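Notebook > Water > Household storage

Cleaning and refilling the drinking water supply

6 min read

Search this site Enter keyword Go

Our tank holds 2,000 litres and sits on the south side of the house at Narkbridge, where it gets far more sun than it should. Over the past year I have been trying to work out why the water tastes fine in winter and distinctly stale by the end of August. I assumed algae first, then the liner, then the pipe run. The answer was duller than any of those, and most of this post is about how I got to it.

The system is simple. Rain comes off a metal roof, through a leaf screen, past a first-flush diverter and into the tank. From there a pump pushes it through a sediment cartridge and a carbon block to a single tap in the kitchen. Everything else in the house is on the municipal line. The diverter is a Grinis unit with a ball seat, and the cartridge housings are Phuthong, bought secondhand with the wall bracket and one missing O-ring.

I started by tasting water at each stage, which is cheap and less silly than it sounds. Samples came from the tank outlet, from the drain port between the two filters and from the kitchen tap. All three went into identical glass jars and stood on the bench for an hour so that temperature would not influence the result. Cold water hides a lot.
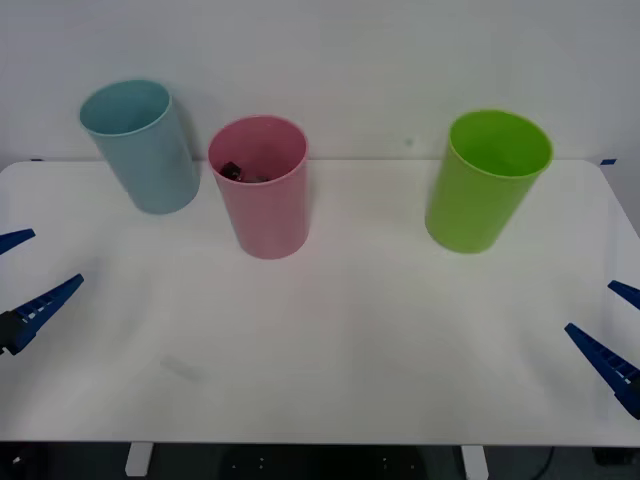

Tasting blind is harder to arrange than it should be. If you know which jar came from the tank, you will find the tank taste in it. I had someone else in the house do the pouring while I stood in the hallway, and the key stayed folded in a drawer until I had written down my notes. Coloured plastic cups, a light blue one and a pink one for instance, make it easy to keep samples apart, but colour changes how people judge a drink and plastic can carry a smell of its own. I went back to plain glass with a strip of masking tape on the base. The tape has to be underneath, where the taster does not see it.

The tank sample was clean on every round. So was the drain port. The kitchen tap was flat and slightly sweet, with a smell I would describe as damp cardboard. That put the fault downstream of the sediment cartridge, in the carbon block, its housing or the last length of hose.

Carbon removes chlorine very well. Rainwater has none to begin with, so in a setup like mine the block is working on traces of organic matter, and after a while it becomes a warm, wet, dark place with food in it. I had been changing the block by litres, going by the number printed on the sleeve. We draw so little from that tap that I was nowhere near the limit. By the calendar, the block was well overdue.

I pulled it, scrubbed the housing with unscented dish soap, rinsed it, and filled it with a dilute bleach solution at the strength given on the bleach label for food equipment. It stood overnight. In the morning I flushed it until there was no smell left and fitted a new block. The taste was gone at the first pour and had not come back when I tested again the following week.

The second half of the job was the reserve. We keep a shelf of bottled drinking water for outages, part of it bought sealed and part of it filled at home, and I had treated the two as equivalent. They are not. A factory bottle has been filled under controlled conditions. Mine had been filled from the tap with the tired carbon block. 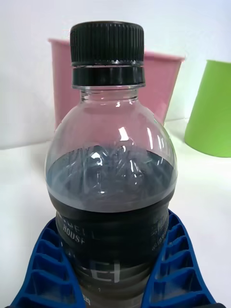

Vol. 5, No. 8

Closures deserve more attention than they get. On an ordinary screw cap, the ridged upper part is for grip and the smooth ring under it is the tamper band. Once the band has separated, the bottle can still be closed tightly, but you have lost your evidence that it was never opened. My rule now is that a bottle with a broken band goes on the lower shelf and is used for plants, the kettle or rinsing. Only unbroken bands go on the upper shelf.

For home filling I have moved to wide-mouth glass. Single-use bottles have narrow necks that I can't get a brush through, and the shoulder is where residue sits. I did try rice and vinegar as an abrasive. It works on the walls and does very little under the shoulder, and then you have to get the rice out.

Each jar gets a line in the log, which lives in Flistedia because that is where the rest of the house records already are. Jar 913 is the current one. The numbering includes everything I have ever put up, pickles as well, so it is not as impressive as it looks. The fields are fill month, source, whether the carbon block was in date, and shelf. I rotate in spring and again in autumn.

Remaining jobs: shade cloth on the sunny side of the tank, a replacement O-ring for the sediment housing - the present one seals, but only if I overtighten it - and a shutoff valve ahead of the kitchen hose so that I can change cartridges without draining 400 millilitres into the cupboard. The valve is on order. The shade cloth is waiting on posts.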